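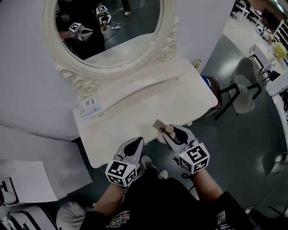 Rirnbridge, September 9, 2026

Furniture retailer Ahonen has changed its delivery terms for bulky items bought online, including dressing tables, wardrobes and bed frames. Orders above £500 will be carried to the room of the customer's choice at no extra charge. Smaller orders will still be left at the front door unless the buyer pays a supplement.

The change follows a review of 3,140 deliveries made since April by Temia, the haulage firm that handles the company's northern routes. Damage to mirrors and glass fronts was the most common complaint, and most of it was reported after the customer had moved the item indoors.

Under the new terms, mirrors will travel upright in a separate carton and be fitted on site where the design allows. Buyers have seven days to report a fault — the old limit was two — and must keep the packaging until then.

"The cartons are heavier, so we need two people on every van," said Venla Riihimäki, who manages deliveries for Ahonen. Collection of old furniture remains a separate service and must be booked in advance, with a limit of one item per visit.

Orders placed before today keep their original terms. Customers waiting for a delivery slot can switch by contacting the Rirnbridge branch.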